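Gripper drops the hubcap when the arm lifts away from the shelf

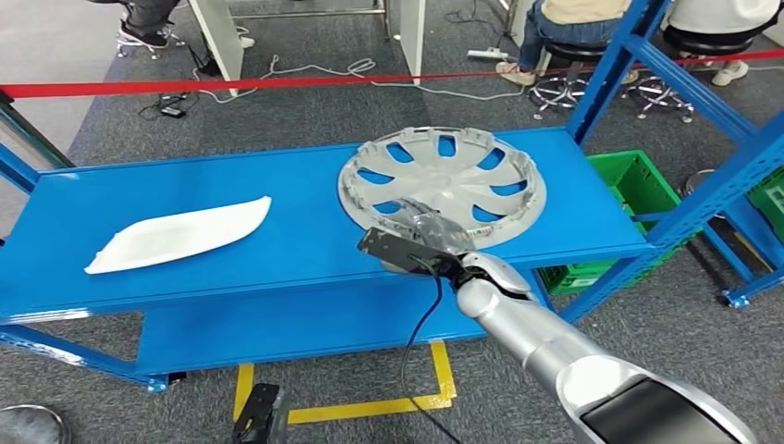
Page 2 of 7

Posted by Catarina Coelho in Robots and Automation, September

Hi everyone! We have a two-armed robot learning to sort car parts from a blue shelf cart at our training center in Murnwood, and I love this project, but I have a fault I can't get past. The white plastic trim pieces are going great. The hubcaps are making me crazy.

The gripper comes in low, closes on the rim of the hubcap, and the controller says "grasp confirmed." Then the arm lifts, and somewhere in the first few inches the hubcap swings down and falls. Sometimes it lands back on the shelf and sometimes it goes over the front and rolls off across the carpet. In a batch of 30 lifts this morning it dropped 7. It never drops one on the way in, only going up.

What worries me more is that the arm doesn't notice. It carries on to the drop-off point with nothing in its hand, opens up very politely, and goes back for the next part. We have the area roped off, so no one has been near a falling part, but I'd like to sort this out before we bring in the next group of trainees.

Already tried: more grip force (it marked the rim, so I put it back), slower lift (a little better), and wiping the pads. The control software is Vakton, if that matters. Any ideas welcome!

Munther Abu Hammour

Ooh, I had this one with pot lids and it drove me up the wall for weeks. You're holding a big round thing by one edge, so all the weight hangs out past the fingers, and as soon as the shelf stops holding it up it wants to turn. More squeeze won't cure that, it just chews up the part like you saw.

Look at where you're grabbing. A lot of wheel covers have retaining clips around the outer rim, and if one finger comes down on a clip you're pinching a small springy bump while the rest of the pad touches nothing. The controller feels resistance and calls it a grasp. Turn the hubcap by hand so the fingers land between two clips and run your 30 again. If the drops go way down, you've found it, and then it's a matter of teaching the camera to pick the gap.

The other thing that helped me a lot (and I was so pleased when it worked) was using the second arm! Let one hand take the rim and bring the other in under the far side before you lift. It costs 2 seconds a part on my setup and I have never regretted it.

Also look at your cable. If it's hanging in a loop below the gripper, run the lift with the hand empty and watch whether it catches on the shelf edge. A little tug at the wrong moment is plenty.

Majdi Bitar

just put rubber tape on the fingers, works for me

Pushpa Joshi

Munther's answer is a good one and I'd start there, but please treat the "doesn't notice" part as its own fault and fix it even if the drops stop. An arm that believes it's holding something will swing as if it is, and it will let go of things in places you didn't plan for.

What I'd do is add a check after the lift. Raise the part 20 millimeters, stop, and read the finger opening again. If the fingers have closed further than they were at the grasp, the part has slipped or gone, so the arm holds still and calls for a person. Don't let it retry by itself yet. When it stops, whoever goes in past the rope presses the stop button first and picks up the hubcap second, every time, even when the arm looks asleep.

I'd also look at how the hubcaps are set down on the cart. If they overhang the front of the shelf, a bad grasp has a good chance of ending up on the floor. Push them back until you can get a clean approach without the overhang, or screw a low lip to the front if the gripper can clear it.

On the tape, Majdi, it does help, but it wears and peels, and then you get the same drops back on some random afternoon. If you use it, write down when you changed it.

Catarina Coelho

Thank you all, this is wonderful! I tried turning them so the fingers go between the clips and got 2 drops in 30, what a difference. The cable was fine on an empty lift. I'm putting in Pushpa's check tomorrow and the trainees can wait until it has run for a while. Two-handed lift after that, I can't wait to see it.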